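Winter Interest on a Small Budget: Replanting the North Border at Nonadari Garden, Udbridge
A project report by Embla Westerberg and Callum Skinner 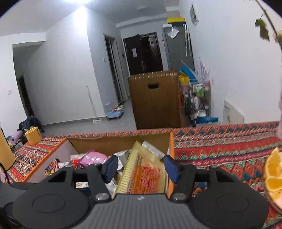 Figure 1. Open box of small packaged items on a patterned cloth, with a yellow packet among them.

Introduction
When our tutor, Carla Ghanem, first took us up to Nonadari, it was a gray January morning and we both privately thought we had been given the dullest corner of the whole garden. The north border runs along the back wall, gets very little sun before lunch, and had been left more or less to itself for years. In summer it is pleasant enough, with ferns and a big hydrangea, but from November on there was really only bare soil, a few brown stems and one rather heroic clump of hellebores. Our project was to suggest a planting that would give visitors a reason to walk that far in the cold months, and then to plant the first section ourselves.

The site
The soil is heavy and holds water at the lower end, where the path dips toward the pond. The upper end drains much better, thanks to an old rubble bed that we kept hitting with our forks (Callum bent one). The head gardener, Solveig Viklund, very kindly lent us her planting notebooks, and we spent two happy afternoons reading them in the potting shed. They told us that winter aconites had been tried at the wet end and had dwindled away, so we moved our own aconites uphill.

Choosing the plants
We wanted scent near the path, color farther back, and something low to fill the gaps. After a good deal of back and forth we settled on sweet box beside the bench, red-stemmed dogwood at the wet end, and witch hazel in the middle where it can be seen from the tea room. Under these went snowdrops, early crocus and cyclamen. Embla argued for a paperbark maple as well, and we still think it would look wonderful there, but it would have taken too much of the money.

Costs
The garden gave us a limit of $2,616 for the first section. Our final spending came to $2,410, of which $1,258 went on shrubs. The rest covered bulbs, compost, leaf mold and the hire of a small trailer for one weekend. We planted roughly 200 bulbs in the first section, fewer than we had drawn on the plan — the tree roots near the wall left much less room than we expected.

What visitors said
We sat by the bench on a Thursday and talked with anyone who stopped. Most people noticed the sweet box before they saw it, which pleased us very much! Several asked for plant labels, and one gentleman, Arif Pelupessy, told us the path was too slippery for his stick once the leaves came down. We had been so busy looking at the bed that we had hardly thought about the path at all, and his comment has gone to the top of our list.

Recommendations
The dogwood should be cut back hard in early spring, starting in its second year. The cyclamen will need watching, as the ferns may spread over them. We would also like to see a gritted surface laid from the pond to the bench before next winter, and simple slate labels for the shrubs. Solveig has offered to keep a page in her notebook for the border, and we have promised to come back and help with the snowdrops when they need dividing.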